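Grounds and Pavement Maintenance Worker — Clunport Campus

Employer: Popescu Property Services
Location: Clunport Campus, outdoor areas
Positions available: 2
Type: Full time, permanent after probation
Reports to: Dolores Crenshaw, Grounds Supervisor
Posted: 16 Oct 2024

About the job

Popescu Property Services looks after the outdoor areas of the Clunport Campus under a long-term contract with the site owner. We are hiring two people to join the grounds crew. Most of the work is on the paved areas: crack sealing, joint cleaning, line painting, kerb repairs and drain clearing. The rest is mowing and general upkeep of the lawns beside the pavement.

The concrete on site was laid in large slabs and a good part of it has cracked over the years. The owner has decided to repair it in stages and leave it in place. You will work through the site section by section with the rest of the crew, and each section is signed off before the next one is started. The first section is the wide paved area in front of the main buildings.

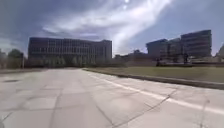 Cracked concrete, painted line and kerb, Clunport Campus.

Work on this section includes routing and sealing the cracks, checking the joints between slabs and repainting the worn white line. The grass strip behind the kerb is also part of the job. It will be aerated and overseeded once the heavy equipment has finished nearby.

What you will do

Clean out cracks and joints with hand tools, a blower and a walk-behind router
Fill cracks with hot-pour or cold-applied sealant, depending on width
Mark out and repaint lane and edge lines
Patch chipped kerb and reset loose sections
Clear drains and grates after storms
Mow, edge and water lawn areas
Set up cones, barriers and signs before work starts, and take them down afterwards
Fill in the daily work sheet, including metres sealed and materials used

Sealing and painting depend on the weather. On wet days the crew does drain work, equipment servicing and jobs in the yard. You will not be sent home without pay because of rain.

What we need from you

A current driver's licence. You will be driving the crew truck between the yard and the site.
Some experience in concrete, roadwork, landscaping or similar outdoor work. One season is enough if you have worked steadily.
The ability to lift bags and equipment, and to kneel and bend for a good part of the shift.
Reliable attendance. Start times are early in the warmer months so that sealing can be done before the pavement heats up.
Enough reading and writing to follow product labels and complete the work sheet.

Experience with line-marking machines would help. So would a traffic control ticket, but we will pay for the course if you don't have one. New starters do the ticket in their first month, on paid time.

Hours and pay

Regular hours are Monday-to-Friday style shifts with weekends off, except where the owner needs a driveway or entrance closed outside business hours. Weekend work is shared out on a roster and paid at the overtime rate. The hourly rate depends on experience and will be discussed at the interview.

There is a tool and boot allowance of $500 a year. Work shirts, gloves, hearing protection, sunscreen and a broad-brimmed hat are supplied. Probation is 6 months. If your work is satisfactory at the end of that time, you move to permanent status and join the regular leave schedule. Please note that we try not to approve long leave in June — that is when the annual inspection is done and the whole crew is needed.

The yard

The crew works out of our yard on Prindach Road, which has lockers, a lunch room with a fridge and microwave, and free parking. Public transport to the yard is limited early in the morning, so check how you would get there before applying.

How to apply

Send a resumé and the names of two people who have supervised you to Yesenia Huanca in the Popescu office. A cover letter is not required, but please tell us which licences and tickets you hold and when you could start. You can also drop off a paper application at the yard office, 560 Prindach Road, during business hours.

Applicants who are shortlisted will be asked to come to the site for an interview and a short walk around the first section with Dolores. Wear closed shoes. We will contact everyone who is interviewed, whether or not they get the job.

No agencies, please.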